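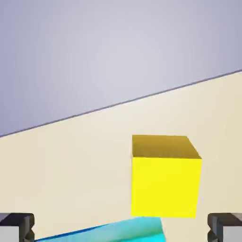
Rongrong meint, der Sauerteig sei gar nicht zu kalt gestanden, ich hätte ihn bloß zu früh aus dem Korb gekippt. Tja, kann sein!

Dienstag, 16. September 2025. Zweiter Ansatz mit dem Roggen aus Casturdale, 800 g Mehl, davon 50 g vom alten Anstellgut (das aus dem Glas mit dem blauen Deckel, bitte nicht wegwerfen). Über 20 Stunden Stockgare, und die Krume ist unten trotzdem speckig. Geschmack super, schön säuerlich, die Kruste kracht richtig – aber aufschneiden mag man ihn nicht vor Gästen. Weidong will es mit mehr Salz probieren, ich eher mit weniger Wasser. Haiyan, hast du noch den Zettel vom Januar?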